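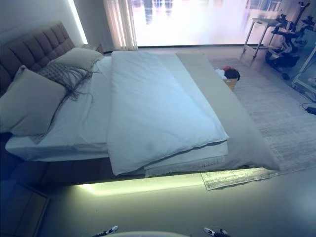
图1 主卧床位:软包床头、白色床品、床底灯带

搜索 请输入关键词

Firdale 样板间图集·主卧床品与灯光

本页收录 Firdale 样板间主卧的床位部分,文字按床头、床品、灯光、地面四项整理,供软装摆场和后期维护时查阅。客厅、餐厅和玄关另有页面,不在此重复。床架与床头为 Wallel 系列,床品由 Mavromatis 配套,灯带和电源由 Zallen 供货。尺寸均以现场复测为准,单位为毫米,与早期图纸不一致时以本页为准。页面内容更新于2022年2月2日。

一、总体

床位采用低床架,床面宽,床品以白色打底,灰、米两色只用在枕头和搭毯上。墙面一侧有暖白色竖向光带,床底另设一道灯带,两者分路控制。白天拍摄与夜间参观所用的灯光场景不同,色差判断应在同一场景下进行,不要拿两个时段的照片互相比较。

白色被芯在冷光下略偏蓝属于正常现象。初次验收时曾有人据此要求换货,复核后未更换。判断白色床品是否发黄或偏色,应把样布放在同一位置、同一光源下对照,样布存放在软装库房的 Mavromatis 样册内。

二、床头

床头软包总宽2,560,分块制作后上墙安装,块与块之间的缝宽控制在4以内。面料取灰褐色系,比床品深,比地面暖。近看时分块边缘应饱满,不应出现对角拉纹;如有拉纹,多为内衬海绵裁切偏小或面料张力不匀,应拆下单块重做,不得在表面补钉。

上墙顺序由中间向两端。端部收口不允许用胶条找补。床头背后的插座和灯带接头须在软包上墙前完成通电测试,测试记录随隐蔽工程资料一并存档。软包安装完成后再拆,挂件的孔位容易松动,复装后缝宽很难恢复到原来的数值。

面料清洁只用软毛刷和低吸力吸尘,顺一个方向走。局部污渍用微湿白布按压,不要来回擦。蒸汽熨斗不得直接接触软包面。 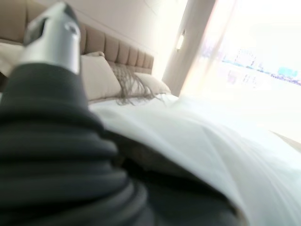
枕头的排布以床头分块为基准线,先定大枕,再放小枕。大枕竖靠,背面与床头贴实,正面允许有轻微褶皱,不必拉到完全平整。枕面过紧时四角会翘,远看像硬靠垫,与软包的质感重复。枕芯回弹不一致的,回弹差的放后排。米色枕与白色枕不要混用枕套芯料,洗后缩率不同,尺寸会错开。

带流苏的装饰枕放在前排,流苏自然垂到床单上即可,不做梳齐。流苏容易勾丝,搬动时托住枕底,不提边角。该枕为针织或编织类纹理,不与其他床品同机洗涤。

三、床品

床单和被套为300根密度,白色,不带绣花。被子纵向折叠后放在床面中段,折边朝同一侧,保留被芯本身的厚度,不用手掌压平。被子下端越过床垫侧边,层叠的白色边缘可以露出,但露出的各层应大致平行。

搭毯为浅灰色,铺在床尾,外侧垂向地面。搭毯在床垫转角处形成一道宽折,折面应平顺,不打结,不塞角。搭毯垂边不得长期盖住床底灯带的出光面,摆场后从门口方向蹲下检查一遍,见有遮光即上提。

铺床的先后顺序如下:床单四角收紧,床垫侧边抚平,放枕头,放被子,最后铺搭毯。顺序颠倒的常见结果是搭毯下沿高低不一。参观频繁的日子,每场结束后只复位枕头与搭毯,被子不必重新折叠,反复折叠会使折痕固定在同一条线上。

换季床品在四月更换,被芯改用薄款。薄款折叠后高度不足,折法由两折改为三折,外露长度不变。换下的厚被芯装入透气袋平放,不抽真空。

四、灯光

竖向光带色温为暖白,出光均匀,目视不应出现灯珠颗粒。若见颗粒,先查扩散罩是否卡到位,再查灯带与罩面之间的距离。光带靠近床头上角的一段最容易积灰,每月擦拭一次,用干布,断电操作。

床底灯带的光落在地面上呈黄绿色调,与墙面暖白有可见差别。该差别已记录,暂按现状保留。更换灯带时应整段更换,不要只换故障段,否则同一条光线会出现前后两种颜色。灯带安装位置自床架外沿内退255,内退不足时站立可直接看到光源,内退过多则地面亮带变窄、边界发虚。

电源放在床架内侧检修位,散热孔不得被收纳盒或备用床品堵住。调光器设定值写在配电箱门背面的表格中,调整后及时改写,不另行贴条。

五、地面与地毯

地面为灰色,表面平滑,对床底灯光有一定的承接作用,因此比深色地面更容易显出灰尘和水渍。清洁用拧干的平板拖把,收尾方向与床架下沿平行。不使用上光类产品,反光增加后亮带边缘会变形。

浅色大地毯铺在床侧,灰与米白的隐约斑纹可以掩盖轻度踩踏痕迹,不掩盖液体污渍。地毯每约两周调换一次首尾方向,使磨损分布均匀。搬动前先把搭毯垂边翻上床面,避免拖挂。地毯下的防滑垫应比地毯四边各缩进一段,边缘不外露。

六、备注

Wallel 床架的连接件每半年紧固一次,紧固时须移开床垫,床底灯带先断电。Mavromatis 床品的补货以套为单位,不拆零。Zallen 灯带的批次号标在卷盘标签上,标签裁下后贴入维护记录,后续补货按批次号核对。

图片可用于内部培训和摆场对照,对外使用前请与页面管理方联系。次卧与儿童房的图集整理完成后单独发布,编号沿用本页规则。

联系我们 | 版权所有 © Firdale 样板间图集 | 返回顶部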